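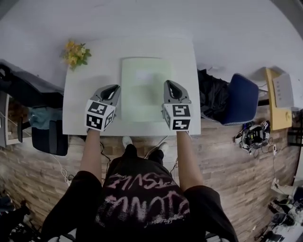

俯视相机的一帧，左右手各握一把夹爪，要跟踪的就是上面的黑白方块

# 手持夹爪的标记方块位姿老是翻来翻去，轨迹没法给规划用，怎么办？

**Myfanwy Pugh** 发表于 Tallwood 论坛 · 感知与标定版 · 2024-07-29

大家好，我又来求助了（上次问手眼标定的也是我，谢谢当时回帖的各位！）。

我在做一个从人手示教里提取末端轨迹的小流程。人站在白色方桌边上，两只手各拿一把夹爪，夹爪靠近手柄的地方装着一个贴了标记码的方块。相机从上往下看，我用 Karevura 检测角点、解位姿，再把左右两条六自由度轨迹喂给后面的规划模块 Gornico，让它在仿真里先跑一遍双臂跟随。

检测本身没太大问题。测试的这段一共 3563 帧，60 fps，画出来角点基本都贴在码上，肉眼看挺舒服的。位置也还行，抖是抖一点，能接受。让我崩溃的是姿态！夹爪明明稳稳地悬在桌面上方，解出来的朝向会突然歪过去一大截，下一帧又歪回来，再过几帧又来一次。左手还好一点，右手特别严重。Gornico 拿到这种轨迹，逆解直接在两个构型之间来回蹦，仿真里的手腕像抽筋一样。

我现在的做法是每帧对每个检测到的码单独解 PnP，挑重投影误差最小的那个当作方块的位姿，再乘一个固定变换换到夹爪指尖。配置大概长这样：

```yaml
detector:
 per_face_pnp: true
 select: min_reproj_error
 refine_corners: true
camera:
 model: pinhole
 fx: 800
filter:
 type: moving_average
 window: 9
```

已经试过的：

- 把滑动平均的窗口开大。翻转变成了一坨缓慢的歪，更难看，而且快动作全糊了。
- 把重投影误差的门限收紧。丢了好多帧，翻转还在。
- 换了一个曝光。没感觉到差别。

还有一个小问题顺便问一下：桌上那张浅绿色的纸，我本来想拿它的四个角当桌面坐标系的参考，这样靠谱吗？还是老老实实再贴一个码？

先谢过了，这周我就跟它耗上了……

---

**Chie Wada**

你这个症状我太熟了，我去年十一月被它折磨了大半个月，看到“歪过去再歪回来”我就想笑（对不起）。

先说主因：平面标记的位姿二义性。单独一个小的正方形码，离相机远一点、又差不多正对着镜头的时候，透视效果很弱，会有两个姿态都能把四个角点投到几乎同样的位置上。两个解的重投影误差差得极小，角点噪声稍微一变，谁小谁大就换了。你又偏偏用“最小误差”来挑，等于每帧抛一次硬币。所以收紧门限没用，两个解都过得了门限；平均也没用，两个错得很远的姿态加起来除一除，得到的是第三个错的姿态。

好消息是你手上有方块啊！贴图里左边那个方块至少能看到三个面有码，右边也能看到好几处图案，这么好的条件别浪费在逐面单独解上。把整个方块当成一个刚体，所有可见面的角点扔进同一个 PnP 里联合解。不同面的法向差九十度，只要有两个面同时检出来，那个假解一般就站不住了。

我自己的顺序是这样，你可以照着改：

1. 先标方块本身。把每个面的码相对于方块中心的变换量出来，别直接用设计图上的数。贴纸贴歪一点点、边长打印时缩放了一点点，联合解的时候全都会变成残差。我是拿着方块在镜头前慢慢转，录一段，然后把每个面的外参和每帧的方块位姿一起做 BA。Karevura 里好像叫 body calibration，菜单藏得有点深。
2. 检测之后，按 ID 把角点归到左方块或者右方块。左右两边的 ID 千万别有重复！我就干过这种蠢事，两个方块打了同一张码，手一靠近就互换身份，查了两天。
3. 可见面大于等于两个，用联合 PnP，初值用上一帧的结果，再跑几步 LM，损失函数套个 Huber。
4. 只看得到一个面的时候，用 IPPE 把两个解都要出来，跟上一帧外推的姿态比旋转角，选近的那个。两个都离得远就标成无效，宁可空着。
5. 空缺短的用 slerp 补，长的直接把轨迹切成两段，别硬补给规划器。

对应的配置我凭记忆写一下，字段名以你那版为准：

```yaml
detector:
 per_face_pnp: false
 rigid_body: [cube_left, cube_right]
 single_face: ippe_both
 prior: last_valid
solver:
 loss: huber
 max_iter: 20
filter:
 type: none
```

滤波那一栏我故意写的 none。先把原始解弄干净，看一眼曲线，再决定要不要平滑。要平滑的话旋转部分请在切空间里做，别对四元数的四个分量直接平均，q 和 -q 是同一个姿态，一旦符号没对齐又会给你造出新的跳变。

然后是相机模型。你写的是 pinhole，可是你看图里那面白墙，往边上走都弯了，这个镜头的畸变可不小。针孔模型不带畸变参数的话，手在中间还凑合，往两边一伸，角点位置就系统性地偏了。两只手偏的方向还不一样，后面算左右手相对位姿会很难受。建议换成鱼眼那套（equidistant）重新标一次，标定板一定要走到画面四周，别光在中间晃。解 PnP 之前只对角点做去畸变就够了，整张图去畸变又慢又会把边上的像素拉糊。

至于右手为什么更严重，光看一帧我不敢说。你把每帧右方块“检出几个面”画成曲线，跟姿态跳变的时刻叠在一起看。我猜跳的时候多半只剩一个面了。如果真是这样，可以考虑把方块绕手柄转一个角度装，让它别拿一个面正对镜头，斜着朝上，这样大部分姿势下都能露出两三个面。改硬件听着烦，可是比改算法省心太多。

绿纸那个问题：我不会用。纸是平放的，手或者夹爪一碰就会挪，而且浅绿对白桌面，边缘检测出来的角点精度跟标记码没法比，何况夹爪一伸过去就可能挡住。在桌面上固定一个大一点的码，或者干脆一块 ChArUco 板，放在手不太会经过的地方。最好每帧都解一次桌面位姿，所有轨迹都表达在桌面系里，相机万一动了一点也不怕。纸就让它当纸用吧。

---

**Wan**

加个卡尔曼就好了，我一直这么弄。

> **Myfanwy Pugh** 回复：卡尔曼我也想过，不过它会不会在翻转的时候被带跑？
>
> **Wan** 回复：把测量噪声调大点呗。我那个夹爪动得慢，没出过事。你动得快的话可能不行，没试过。
>
> **Chie Wada** 回复：会被带跑的。翻转误差完全不是高斯的，连着错几帧，滤波器就信了。要用也得先加一道马氏距离门控，放在联合 PnP 后面用。

---

**Myfanwy Pugh**（提问者自己的补充回答）

来交作业了！按 Chie 说的一项一项改，我把过程写下来，后面遇到的人少走点弯路。

第一步只改了联合 PnP，方块外参偷懒用的设计值。翻转一下子少了一大半，可是姿态里多了一种小台阶，可见面一变化就跳一下，幅度不大但是很规律。后来老老实实录了 900 帧做方块标定，台阶就基本看不出来了。所以第一条真的别跳过，我替大家跳过了，还得回来补。

第二步换鱼眼模型。重标以后左右手的相对距离稳多了。以前我让两把夹爪夹着同一根硬杆平移，算出来的间距会跟着位置慢慢变，我还以为是夹爪晃，原来是镜头。

第三步画了“可见面数”的曲线，右手跳变的地方确实几乎全是单面。我暂时没动硬件，先用了 IPPE 两个解加上一帧先验。剩下几处长一点的遮挡，就按建议切段了。

Gornico 那边我也改了一个地方：以前是每帧独立求逆解，现在用上一帧的关节角做种子，并且给关节速度加了上限，超了就报错停下来，不再偷偷换构型。现在报错的位置对着视频一看，都能找到原因，调起来舒服多了。

还没解决的是时间对齐。夹爪开合的信号和图像各有各的时钟，快速闭合的时候能看出错开。我打算先做几次很明显的开合，用开合信号和图像里钳口的变化做互相关，把固定偏移估出来。要是还有漂移，就另开一帖来哭。

绿纸留在桌上没管它，另外固定了一个大码当桌面系，放在靠墙那一侧。有个小坑：人是站在桌子近侧的，我一开始把桌面系的 x 轴方向写反了，仿真里左臂去追右手的轨迹，两条胳膊当场打结。改个符号就好，可是我盯着它看了一下午……

> **Chie Wada** 回复：打结那个我也干过哈哈。时间偏移做互相关之前，记得先把两路信号重采样到同一个频率，不然峰值位置会骗你。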